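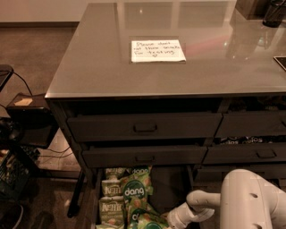 **Où ranger les en-cas réservés aux essais ?** Les en-cas réservés aux essais se rangent dans le bureau à plateau de verre de la salle Jalari, dont le contenu ne fait pas partie de la collation commune. La consommation libre se fait à partir de l'armoire du couloir.

# Réserve d'en-cas Jalari : fiche de données

Le présent dépôt contient l'inventaire de la réserve d'en-cas du laboratoire d'emballage Driltimside. Il est destiné aux personnes qui préparent les essais de rangement et de tenue des sachets souples, ainsi qu'au service des achats.

## Contenu du dépôt

| Fichier | Objet |
|---|---|
| `inventaire.csv` | une ligne par sachet reçu |
| `emplacements.csv` | tiroirs et compartiment ouvert |
| `sorties.csv` | sachets prélevés pour un essai |

La version courante de `inventaire.csv` comporte 288 lignes. Les sachets ouverts y demeurent, avec la valeur `retire` dans le champ `etat`.

## Champs principaux

- `marque` : nom porté sur l'emballage, sans abréviation (Kettle, dang, Doritos, etc.)
- `emplacement` : code du tiroir, ou `BAS` pour le compartiment inférieur
- `date_limite` : date imprimée par le fabricant, au format AAAA-MM-JJ
- `etat` : `intact`, `froisse`, `perce` ou `retire`

## Règles de rangement

1. Les sachets d'une même marque sont regroupés dans le compartiment inférieur.
2. Aucun sachet n'est plié ni maintenu par un élastique.
3. Le plateau reste réservé à la note manuscrite « Please don't eat these snacks for testing » et aux objets de travail courants.
4. Tout prélèvement est inscrit dans `sorties.csv` le jour même, avec les initiales du demandeur.

Un prélèvement supérieur à 11 sachets requiert l'accord préalable de Mme Edileuza Conceição.

## Limites connues

Le poids net n'est pas renseigné pour les lots reçus avant le mois de juin. Les codes d'emplacement de l'ancien meuble Brenden ont été convertis à la main ; 3 lignes portent encore la mention `a_verifier`. Les arômes ne sont pas normalisés et figurent tantôt en anglais, tantôt en français.

## Responsabilités

Tenue de l'inventaire : Obadia Makori. Commandes et réception : Marjan Ghaffari. Les demandes de correction sont adressées au premier par le suivi des tickets, en précisant le numéro de ligne concerné.

Dernière révision : 14 avril 2024.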